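9/15/21

Coffee first, then grippers, then more coffee. I promised Hanna I'd have an opinion on the two hands before she drives back from Rurncombe, and I spent the whole morning changing my mind, so this is me getting it down before I change it again!

What I want is pretty simple. I want the gripper that can hold the knob by its round top and stay nice about it. The knob is a mean little test (a ball on a neck, ugh) and flat metal fingers only touch it in a tiny spot on each side. Felicja thinks that's fine. I think she's an optimist. The Grornix pads are softer but they cost 200 more a set, and Urszula signs for those, so I need more than a feeling.

Then there's the camera question. The side view makes me happy because I can see fingers and knob together. The wrist view is fuzzier, but it gets right in there with the tags, and Maja swears by it.

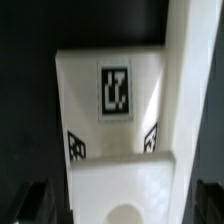
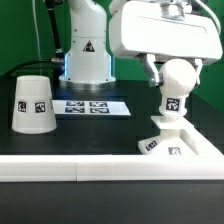

Side camera for this one and the next, fingers on the knob in both. 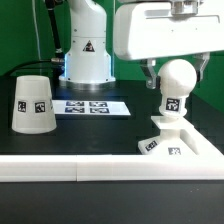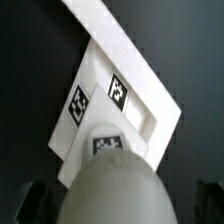 So I'm leaning toward keeping both cameras and dropping the fancy controller, at least until January. The old one is slow to start and the menu makes me want to scream, but I know where everything is, and the new one lost my settings twice before lunch. Twice! I typed the speed limit back in and then stood there guarding the screen like it was going to run off.

Grażyna called from Starnville in the middle of all this and asked if I'd tried closing the fingers slower. I had not. I'd been fiddling with force for an hour (my shoulders hurt from leaning over the keyboard) and never once touched the speed. Putting that first on tomorrow's list, with 10 tries per setting and no cheating on the ones I don't like.

Also need to print fresh tags, call Paewai about the finger screws, and give Felicja her good hex key back before she notices it's in my bag.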